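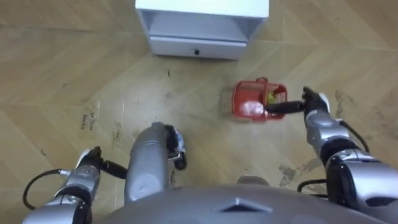 2026-06-29

Floor finish tests, cont. Picking up from the sheet I left on the bench, which has coffee on it now so copying the useful parts over.

Where we are: Rulent oil on the first set of oak offcuts, Virkuton water-based on the second. Both sets sanded the same, 80 then 120, vacuumed, wiped with a damp rag. Left the last set bare as a control. Should have done a hardwax set too but the can had skinned over. Order more.

Rulent set. Second coat went on last night. Still tacky at the ends this morning, fine in the middle. End grain drinks it up and then sweats it back out, same as in December. Wiped again with a dry cloth, took off more than I expected. Color is warm, a bit orange next to the control. If the Evley job wants pale, this is the wrong one. Smell is bad with the door shut. Rags are in the metal can, lid ON, please keep it that way.

Virkuton set. Raised the grain on coat one like they all do. Knocked it back with a worn gray pad, very light, then coat two. Dries fast enough to recoat the same day. Lap marks where I went back over a spot that was already setting. My fault, not the product. Keep a wet edge and dont fiddle. Sheen is lower than the label says, which I like.

Scuff test. Weighted block with a piece of shoe heel screwed to it, dragged back and forth. Did 200 strokes on each. Black marks on both. On the Virkuton most of it lifted with a pencil eraser, rest with a drop of mineral spirits on a cloth. On the oil the marks smeared first and then came up, but left a dull patch that needed a dab of fresh oil. Bare board: marks stayed in, had to sand. No surprise there.

Note on the heel block, the screw head is starting to poke through. One of the deep scratches on the oil board is from that and doesnt count. Countersink it before next run.

Water test. Wet paper towel under a glass, left through lunch and then some. Virkuton nothing. Rulent a pale ring, gone by mid afternoon, maybe a trace if you hold it to the window. Want to repeat this after the oil has had a proper cure. Testing it this green isn't really fair.

Coverage. Ngcobo are asking for a number on the big hall, 3,000 square feet. Going by what I used on the offcuts the oil comes out cheaper per coat, but offcuts lie, too much edge for the area. Need to do a real patch, something like a closet floor, and weigh the can before and after. Not quoting off the bench figures.

Also they want to know about stairs. Told them later. Treads need some grit in the top coat and I havent tried that with either one.

Maintenance side, for the handover sheet:
- dry dust mop, soft one, no steam
- grit does most of the damage so mats at the doors, inside and out
- black heel marks, eraser first, then spirits, then call us
- no vinegar. Someone always uses vinegar
- oil floors need a refresh coat in the traffic lanes long before the rest looks tired
- felt pads under chairs, check them, they fall off

Sanding note while I remember. On herringbone the drum wants to cut one direction and tear the other. Went at the sample panel on the diagonal, then straight down the length with the orbital. Still found cross scratches once finish hit it. Go to 120 with the orbital, look at it under a low lamp, circle the bad spots in pencil, do them again. Sanding off the pencil is the check. Last panel I skipped the lamp and it shows.

Filler: mixed the dust from the 120 bag with the binder. Good match dry, goes dark under oil, about right under the water-based. Use the fine dust only, the 80 dust makes it crumbly.

Moisture meter reading high on everything incl. the boards that have been inside since forever. Battery? Swap it and recheck before beleiving any of it.

To do
Hardwax, new can.
Fix heel block.
Repeat water test on Rulent once cured.
Closet patch, weigh cans.
Grit in top coat, two test treads.
Label the offcuts on the BACK, pencil on the edge rubbed off and I had to guess at one by smell.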